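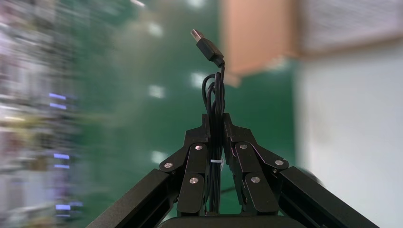
Erinnerungsbuch statt Kondolenzliste?
Lesezeit: 2 Minuten

Asten_Heide: Für Opas Abschied sammeln wir Anekdoten von allen Gästen — es kommen so schöne Sachen zusammen! Toàn Từ liest im Mai vier davon vor.
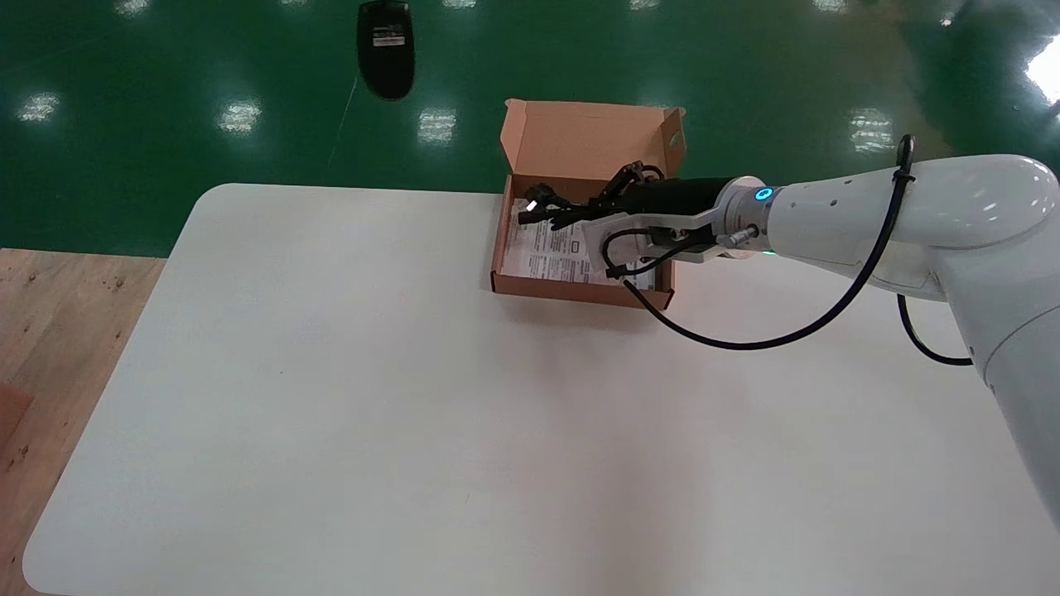
Offener Karton, weißer Tisch

karulel: Vorlesen ja, sammeln am Tag selbst nein. Da will doch keiner schreiben.

Asten_Heide: Bei Oma in Toltum haben sie geschrieben wie verrückt!

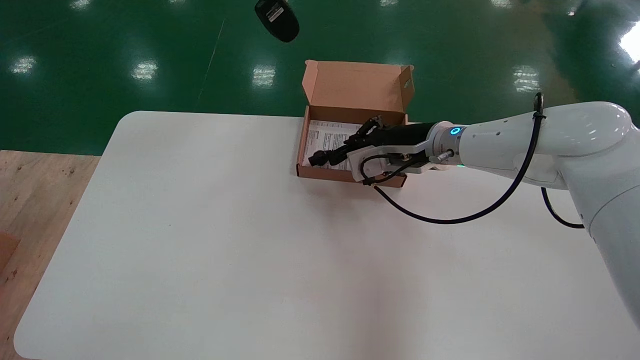
collado5: Anekdoten am besten schon mit der Einladung erbitten, dann kommen auch die Stillen zu Wort. Für die Zettel nehmt so einen Klappkarton mit hochgestelltem Deckel, bedrucktes Blatt mit den Fragen rein — herrlich einfach!

karulel: Gut, mit Vorlauf bin ich dabei.

Wir verwenden Cookies. Einstellungen | Akzeptieren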